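10th March

Right, I've put this off long enough, and the kettle's on, so let me try to get the rest of the Plonutau trip down before I forget which hill came after which. I did start it back in the autumn, I promise, but then work went mad and Mum had her kitchen done and I ended up living on her sofa bed for a while, surrounded by boxes of saucepans. Anyway. It was August when we went, and I'd left off at the point where Yesenia and I had missed the morning bus out of Mondton and were sitting on our rucksacks eating crisps for breakfast.

The next bus was meant to be at noon. It came at ten to one, by which time we'd finished the crisps and made friends with a very old brown dog who had no interest in us once the packet was empty. The driver was a cheerful man who stopped twice on the way up, once to hand a bag of onions to a woman at a gate and once, as far as I could tell, just to look at the view. I didn't mind a bit. It's a lovely road, all bends and stone walls, with the lake coming and going on the left, and I had my head against the window for most of it, half asleep and very happy.

Plonutau itself is smaller than I'd pictured. There's one proper street, a church with a blue door, a shop that sells both bread and fishing line, and then the guesthouse at the top, which you reach by way of 64 steps. I know it's 64 as it's painted on the wall at the bottom, a bit like a warning. Yesenia went up them like a goat. I went up them like somebody who'd packed three pairs of shoes.

The guesthouse belongs to Fidelina Agudelo, and I could fill this whole diary with her, I really could. She had soup on the table before we'd got our boots off, and she wanted to hear about everything – where we'd been, what we'd eaten, whether our mothers knew where we were. I'm a grown woman with a pension and I still found myself promising to ring home. Our room was under the roof with two narrow beds and a little window that you had to prop open with a hairbrush, and I slept better there than I have anywhere in years.

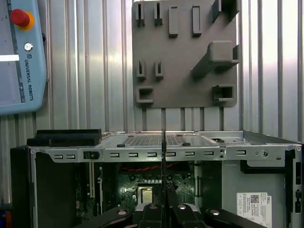

We'd planned to walk to Salazar the day after, over the top and down the other side, and Fidelina didn't think much of that idea at all. She kept looking at the sky and sucking her teeth. We went anyway, of course, with almost 4,000 feet of hill in front of us and a cheese sandwich each, and for the first couple of hours I felt terribly smug, with the sun out and larks going up all over the place. Then the cloud came down just before the top and I couldn't see Yesenia's hat, and she was only a few yards ahead of me. We sat behind a wall, had our sandwiches early (mine was mostly damp) and sang every song we knew from school, which is not a great many when you leave out the hymns.

It did lift in the end, all at once, and there was Salazar down below us with its red roofs and the river going round it in a loop. I think that was the best moment of the whole holiday. I cried a bit, if I'm being truthful, and blamed the wind. Yesenia took a great many photos and then found out she'd had her thumb over the corner of nearly all of them.

Going down was hard on the knees. We got into town at teatime, muddy to the waist, and the first café we tried took one look at us and pointed to the tables outside. Fair enough! The chocolate cake was enormous. I've been trying to make one like it ever since and I can't get the middle right, mine always sinks.

We took the bus back round the long way, and Fidelina was on the bottom step waiting for us with a torch, cross and relieved in equal parts. More soup.

There's still Gakell to write about, and the ferry, and the business with Yesenia's passport, but my tea's gone cold and it's past eleven. I'll do that bit next. I must write to Fidelina too, I've owed her a letter since Christmas and I want to ask about that cake.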